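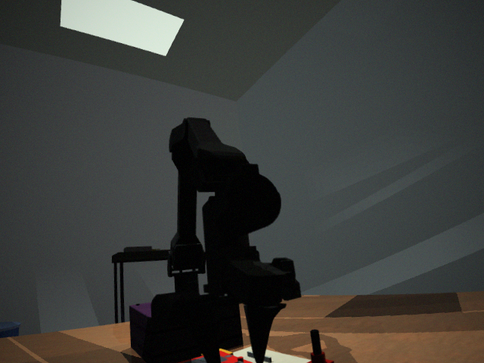 Robot Manipulation Lab, Unit 4: Pick and place in simulation
Instructor: Inmaculada Requena. Lab assistant: Faraji Okoth.

In this unit you work only in the simulator. The real arm will be used in June, after everybody has passed the safety test.

Before the lab
Read chapter 3 of the course notes, the part on grasp poses. Install the Stukwood scene package and check that it opens on your computer.

Task
Write a controller which picks one object from the table and puts it at the target position. Run it 10 times with different start positions. One run has a limit of 3000 steps – if the arm is still moving at that point, the run is a failure.

Please note
Lower the gripper slowly in the last part of the path. Many students of last year came down too fast and pushed the object away.
The lights in the scene are fixed. Do not change them, also if the arm looks very dark to you.

To hand in
Your code, the log files and one page of text. Due 2024-01-17. The report counts for 25 percent of the unit grade.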